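Handheld gripper pair, bench 2 – upkeep meeting
Stetstead workshop, Mar 21, 2021. Notes typed up same day. 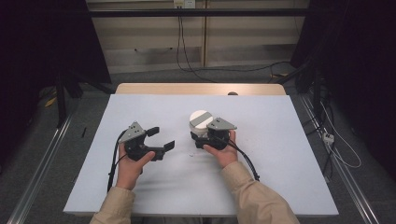 A question from the bench first: were the fingers going to be re-zeroed before every session, or only after a pad change? Last month's notes said both. Agreed – after a pad change, after a drop, and otherwise once a week. Old notes to be struck out.

Matters from January
Spare pads from Brovik came, 40 in the bag. Wrong thickness for the left unit, fine for the right. Left ones re-ordered. Do not mix them, the closed reading shifts and we lose a morning finding out why.

Right gripper
Slow to close fully. Opened up, grit on the slide, wiped and re-greased. Better, still not as quick as the left. Count on the unit stood at 3,565 closes. Yammine sheet says grease every 800, we have plainly not been doing that. New tally card to go on the wall by the door.
Closing check to be done on a short cylinder, wide enough that both pads meet it flat. Same piece each time please.

Left gripper
Opens and closes as it should. Top plate screws found loose twice. Thread lock agreed, the weak sort, we need to get the plate off agian for servicing.

Cables
Longest item. Cables pull at the plug when the wrist turns over. Options: longer cable, clip on the forearm, or a loop left slack on the board. Clip was disliked by everyone who tried it. Go with the slack loop for now, look at a longer cable when the Gredstead quote is in.
Sleeves – keep them clear of the plug end.

Board
Keep. Wipe down at close, no solvent.

Actions
– strike out old zeroing note
– chase left pads, Brovik
– tally card up before next session
– thread lock on left plate, then re-zero
– time the right gripper closing, ten goes, write down all of them not just the best
– Gredstead quote, cable lenght to be measured first with arms at full reach

AOB
Grease tin nearly empty. Order two.

Next meeting when the pads are in.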